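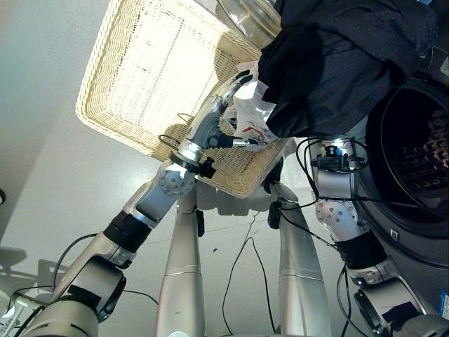

Can you move a saved game from one handheld console to another without paying for a cloud subscription?

Most of the time, with a memory card or a cable and a free evening. The handful of games that refuse are listed near the end.

Moving your Guvix saves to a new handheld
Updated 25 November 2025

I have 789 hours in a farming game called Drordale. I'm not proud of it, but I'm also not starting over with a rusty hoe and four turnip seeds. So when the left stick on my old Guvix began walking my farmer into the river on its own, I bought the newer model and sat down to move everything across.

The official instructions fit on a folded card and assume you already pay for online storage. These don't.

What you need

Both handhelds, charged past half. The transfer tool won't start below 50 percent and won't say why, either. It just grays out the button.

A memory card with some free space. Saves are tiny. My whole library of them took up less room than one trailer I didn't remember downloading.

The same user account on both machines. If you set up the new one in a hurry and made a second account called "asdf," go back and fix that first.

Step 1. Update everything

Run the system update on the old handheld, then on the new one. Then update the games themselves. A save from a newer version of a game won't open in an older one, and the new handheld usually installs whatever version is on the cartridge, meaning the one from launch day with all the bugs still in it.

Step 2. Close your games

Close them properly. Putting the handheld to sleep with a game suspended leaves the save file locked, and the tool will skip it. There is a message about this at the bottom of the results page, in gray letters on a slightly different gray.

Step 3. Copy to the card

On the old handheld, go to Settings, then Storage, then Saved Data, then Copy to Card. Pick the games you want or choose Select All. Select All includes demos, so expect to be asked whether you wish to preserve your progress in a tennis game you played for six minutes.

Wait for the check mark. Mine took 7 minutes, most of it spent at 99 percent. Leave the card alone until the light next to the slot stops blinking.

Step 4. Copy from the card

Power off both machines, move the card over, and turn on the new handheld. Go to the same menu and choose Copy from Card. If it says "No compatible data," you are signed in to the wrong account. See "asdf," above.

Should a game already have a save on the new machine, you'll be asked which to keep. Read the dates. The highlighted choice is the one on the handheld, so tapping through keeps your eleven minutes of tutorial and leaves the long save behind on the card.

Step 5. Check before you wipe

Open each game and load the save. Looking at the title screen doesn't count. Walk around a little, open your inventory, save again, quit, and reload. Keep the old handheld as it is for a week or so before you reset it.

Games that won't copy

Jiltunico keeps its saves on its own server. Log in with your game account on the new handheld and it all shows up, apart from your button layout, which you get to rebuild from memory.

Walczak blocks copying altogether to stop people from duplicating rare items. There is a transfer option inside the game, under Profile, and it can be used 3 times in the life of the account. It also charges 4,000 coins per move — game coins, thankfully — so earn them on the old machine before you begin.

If the cable is all you have

Plug the two handhelds together with the charging cable and choose Direct Transfer on both. It works, but it moves every save whether you want it or not, and it starts from the beginning if either screen goes to sleep. Set the sleep timer to Never on both before you start, and remember to set it back afterward. I remembered in August.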